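Home | Diary | Shed | Older entries

April 25, 2020

I have now read three separate articles telling me how to set up a desk for working indoors, and I don't believe a word of any of them. One said I need a plant. One said my chair should cost at least 800 dollars or my spine will be finished by August. The third was mostly a list of links to things the writer gets paid for when you buy them, and it still had the nerve to call itself a guide.

So I'm writing down what I think, mainly so I can come back in a few months and see how wrong I was.

First, the table. I looked at the Arnallow desk everybody is passing around, the one with the motor in the legs. It's 645 before delivery. The pitch is that you'll stand up for half the day. I will not stand up for half the day. I know myself. I'd stand for the first morning, feel great about it, and then it would be a very expensive sitting table forever. A plain table with a light top does the same job. You can see crumbs on it, which is a point in its favor as far as I'm concerned, and it doesn't make the room feel like a cave at four in the afternoon.

Second, the chair. Black office chair, backrest, armrests, done. I've sat in the fancy mesh kind at the Fillham showroom and I could not tell you what the extra money bought. The salesman kept saying "lumbar." I kept nodding. The armrests are the only part I'd argue for, and even there I have my doubts, because half the time they bump the table and you end up sitting farther back than you want with your arms stretched out like a sleepwalker.

Third, and this is the one that got me going tonight, the organizer. I have been against desk organizers my entire adult life. My theory is that a tray with slots doesn't organize anything, it just gives the mess an address. You put three cards in it and a bit of paper, and a year later it's the same three cards and the same bit of paper plus a dead pen.

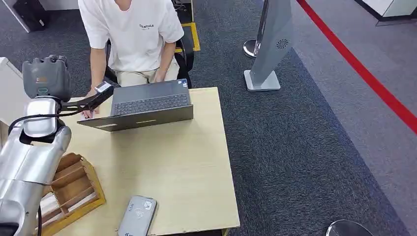 Wooden ones are different, came the reply from Owino, you leave them on the table and you use them, and the reason yours fills up with dead pens is that you put it behind the lamp where you can't reach it. Give it a corner near your left hand and try again before you complain.

Well. It was behind the lamp. I'm not conceding anything but I did move it. It's at the near left corner now, next to where my elbow goes, and so far today I've put in two envelopes and taken out one, which I suppose counts as use. Ask me again in a month. I expect dead pens.

What none of the articles get into is how much table should be left over. They all show a laptop pushed up against a plant and a candle and a cup, with no room to write on a piece of paper. I want the laptop toward the back and plain bare wood grain in front of it. The Tula site had 193 photos of home desks and I went through far too many of them looking for one where a person could sign a form. I found a lot of candles.

Also there was a claim on there that 3,000 people had "transformed their day" with a cable box. A box! That you put cables in! I have a shoebox. I'm staying with the shoebox.

Tomorrow I want to try turning the table so the window is on my right. I don't expect it to help. The carpet will probably have dents in it from the legs, and then I'll have those to look at too.

Last updated April, late evening

Contact | Copyright, all entries | Back to top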